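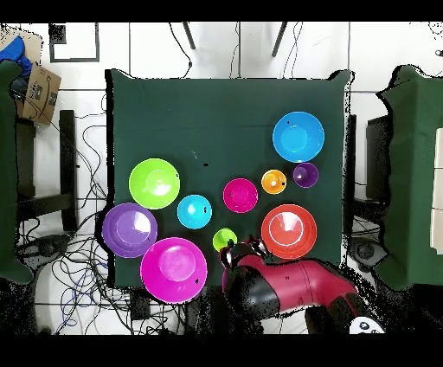
Best grasp for round plastic bowls and tipped cups? (home-built sorting table)

Asked by Huia Rewi in Workshop Robotics
3 min read
Viewed 2488 times
Print this page | E-mail this page

Hi all! First post, long-time reader, very excited to finally have something to ask about.

A few of us at the Te Moana shared workshop are building a tidy-up table. The idea is that you dump a pile of cheap plastic bowls and cups on it, any way they land, and the arm picks them up and puts them into stacks. We've got the red and black arm on its base at the edge of the table, a two-finger gripper with dark pads, and a dark green cloth over the top so the colours pop. And they really do pop! Our colour segmentation used to fall over constantly on the old bench top and the cloth was the best afternoon's work we've done on the whole project.

With only bowls it's going beautifully. The planner fits a circle to the rim, picks a point on it, and pinches the wall with one finger inside and one outside. I could watch it all day.

Then we added cups, and everything got more interesting.

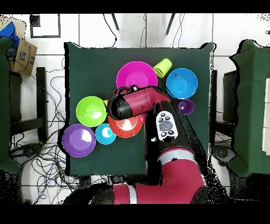
The trouble is that a cup on its side doesn't have a circle to fit, at least not one you can see from overhead. Our code finds a coloured blob, decides it's a funny-shaped bowl, and comes down on what it thinks is the rim. With a lime cup near a lime bowl it sometimes merges the two into one enormous lime thing and aims for the middle, where there's nothing but cloth. Josué's fix was to just stop using the lime cup, which I refuse to do on principle.

The second problem is overlap. If a bowl has landed half on top of another one it's tilted, so the rim is an ellipse and the height is wrong. We come down straight every time and one finger touches before the other.

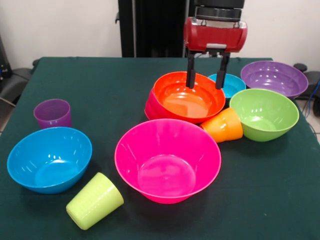 The orange-red bowl resting on its neighbour, gripper coming down from above.

So my questions:

1. Is there a sensible way to grasp a cup lying on its side with a plain parallel gripper, or do we stand it up first somehow?

2. Do you work out the tilt of an overlapping bowl, or nudge the pile apart and look again?

3. Our depth data goes to speckle around the edges of everything, right where we want to grab. Filter it, or live with it?

We've got $500 left in the kitty, and I'd love to keep most of it for the next build. Thanks heaps!

Answer from Roald Aasen (marked helpful)

What a great project. I did something similar with flowerpots in my garage and learned most of this the slow way.

For the cups: grab them across the body. Fit a line down the long axis of the blob, turn the wrist so the fingers straddle that line, and close near the middle. If the cup is too fat for your gripper opening, pinch the upper wall at the mouth with one finger inside, same as you do with a bowl, only with the approach tilted over towards horizontal. You'll need to know which end is open. Compare the width at both ends, because on a tapered cup the mouth is the wide one.

Don't bother standing them up on the table. Pick, rotate in the air, place upright. Much more fun to watch too!

On the overlaps, take the top one first. Sort your blobs by height and only ever plan for the highest. Fit a plane to the rim points and come in along the normal to that plane. It's a couple of dozen lines and it fixed the finger-touches-early thing for me completely.

Answer from Delwyn Quinlan

just nudge it. we push the pile with closed fingers, back off, look again. works fine and no maths. slow down near the table edge though or you'll be fetching bowls off the floor all arvo

Comment from Merle Sutcliffe: Nudging is fine until two bowls nest. Then you only push them both around together.

Comment from Delwyn Quinlan: fair, but then they're already stacked lol

Follow-up from Huia Rewi

Roald, the plane fit is brilliant, thank you! Had it in by 9 pm and the tilted approach looks so much more grown-up than our straight-down one. The height sort is next. I'm keeping the crowded left side as our test layout, with the orange-yellow cup tucked in among the bowls, and the lime cup stays in.

Still keen to hear from anyone on question 3.

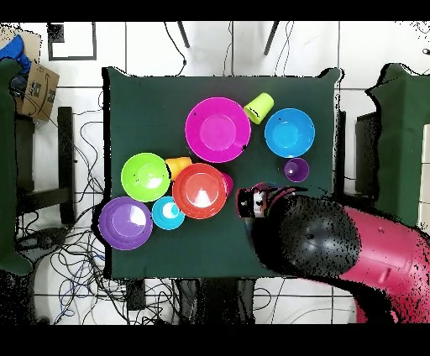
Answer from Merle Sutcliffe

On the speckle, I'd do a bit of both. Throw out any depth point that has too few neighbours near its own height, then take the colour edge as the true outline and borrow the depth from a few pixels inside it. Bowl walls are smooth, so the value just inside the rim is close enough for a pinch. Shiny plastic will also give you bright reflections on the inside of the bowl, and those can punch holes in the depth. Try moving your lamp before you spend a cent of that $500.

Averaging a few captures while the arm is parked out of view helps as well. Please post again when the stacks are going up, I want to see it!

Contact us | Copyright Trirketti Community Help | Back to top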